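Housekeeping: cleaning stations, Hudunmont building

The cleaning roster for the ground floor changes in January. Desks will be wiped at the end of each day, and the washbasin twice, at noon and at close. Spray bottles stay on the desks between rounds so they don't need to be fetched from storage.
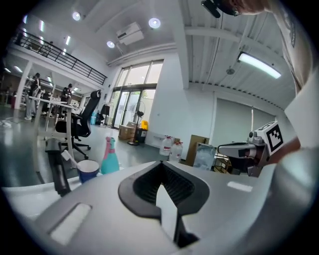

Desk with spray bottle and cup, ground floor, Hudunmont.

Chairs should be pushed in before the floor is mopped. Spray the cloth, then wipe the desk from the back edge forward. Cups left out after close will be washed and put on the shelf by the door. Refill bottles are kept in Cupboard 20, and the dilution is printed on the inside of the cupboard door. Use the 40 mL measure.

The washbasin takes a little longer. Anything standing on the rim is to be lifted off before the bowl is wiped.
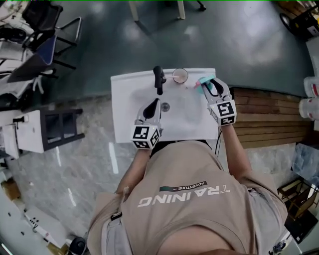

Toothbrushes go back upright in a cup, bristles up, to the side of the faucet. Rinse the bowl toward the drain and dry the lever last. Don't use the desk spray on the faucet, as it dulls the finish. A neutral cleaner (stock no. 2354) is on order from Hodano and should reach Trurkville by Wednesday.

Report slow drains or a loose lever to Deolinda Valente, extension 368.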